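Skip to notes
Hand bench log, Friday
posted by Sajib, October

Ok so the Drarnell hands finally went on before lunch and I've had most of the day with them, with Signe on the laptop and Benedek wandering in to ask if it was working yet. (It was, mostly, from two onward.) Writing this up while I still remember which run was which, and Dennis wants it for the hand comparison page.

What we're comparing: the Drarnell five-finger pair against the Tridine parallel jaws we've been living with since spring. Same arms, same controller, same slipper task. I left the finger current limit at 400 mA for every run and didn't touch it, even when I was itching to. Last month we changed limits halfway and the whole sheet was useless, so never again.

First impressions! The thumbs are great. You can swing them right out sideways and get a proper opposed pinch on a slipper rim, where the jaws always had to come in from the one angle or fold the thing flat. The curl is slower than I'd like though. Full open to full close took 900 ms on my timing and Signe got the same off the log, so at least we agree with each other. The Tridine jaws feel instant next to that. Eyvindur reckons it's the ramp in the default config and not the motors. He may well be right, he usually is about ramps, but I'm not editing Thoroddsen's config on a Friday.

Cameras next. I had the head view and the wrist view up side by side all afternoon and kept grabs from both.

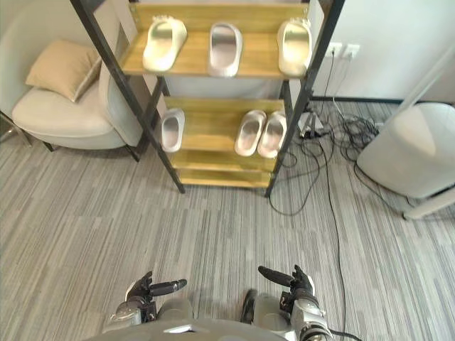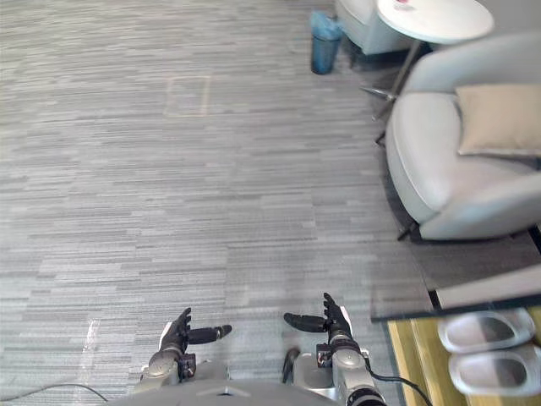
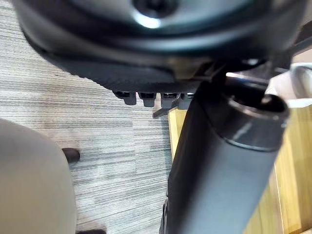

First two: head camera, one toward the slipper shelves, one over the open carpet with both thumbs in. Last one: wrist camera, close in.

Head view I'm happy with. Both hands stay in at the bottom where I want them, I can see the thumbs while I line up, and the slippers on the wood are easy to pick out against that carpet. I'd keep the mount angle as it is.

Wrist view, hmm. It's lovely for edges and surface detail up close, but anything really near the lens goes to mush, see the beige blob bottom left, which I still can't name with any confidence. And a big shiny dark part gives you those hot white highlights, which I worry about for the depth matching. Signe thinks we can drop exposure and live with it. I'd sooner try the other lens from the Skeltadwood kit first (it's in the gray drawer, under the spare encoder cables, if whoever borrowed it put it back).

Numbers, such as they are. Drarnell hands: 69 percent clean picks over the afternoon, counting a pick only if the slipper came up and stayed up. Jaws on the same task last time were a bit lower, but that was Dennis driving and he's more patient than me, so don't read much into it yet. Most of my misses were the thumb landing on the heel side and skating off the rim. Left hand was worse than right, and I haven't got a theory.

Latency on the wrist stream felt fine. One stall at about 4 in the afternoon, came back by itself, nothing in the log that I could find.

To do:
- Eyvindur to look at the ramp setting, on a COPY of the config please
- swap wrist lens, redo the close-ups
- jaws again with me driving, same shelf, same limits
- ask Drarnell whether left and right thumbs ship with the same calibration file

Benedek, your hex keys are on my desk.

Recent entries
Tridine jaws, pad wear and new rubber
Controller restart order (read this before you power up)
Wrist camera cable routing, second try
Signe's notes on exposure

This site uses cookies to keep you signed in. Accept / Manage settings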